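On a Wednesday evening in December, when most of Flatberg College has gone home for its tea, the lights are still on at the far end of the engineering corridor. Follow the smell of toast and you'll find the robotics club, eighteen students strong and all talking at once.

The club belongs, in spirit anyway, to Begoñe Villanueva, who taught maths here for years before she got hold of the workshop keys and never quite gave them back. She has a gentle way of letting people get things wrong. "I could tell them the answer," she says, putting the kettle on again, "but then I'd have to go home early, and I like it here."

This term's project goes by the name of Vurkon, and it sounds simple enough until you try it: get the arm to find a small block, pick it up and set it down somewhere else, whatever happens to be underneath. A plain tabletop is one thing. A printed cloth, with its bright colours and its wrinkles, is quite another — and so out come the cloths, week after week.

Harvey Simard, in his second year and wearing a jumper with both elbows gone, looks after the log. It had reached 83 attempts when I visited, each with a line or two in his tiny handwriting, and he was kind enough to read me rather a lot of them.

The wooden cube waits on the dark blue part of the landscape print, with a little white moon for company, while the gripper points down over the orange and tan of the ridge. 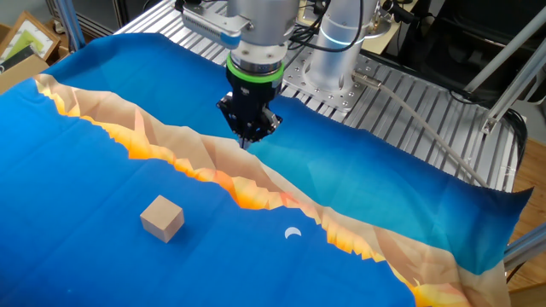
## On to Nidholm

In spring the club takes Vurkon to the student meet at Nidholm, three hours away by minibus. Harvey has already bagged the front seat, and Begoñe is bringing the toaster.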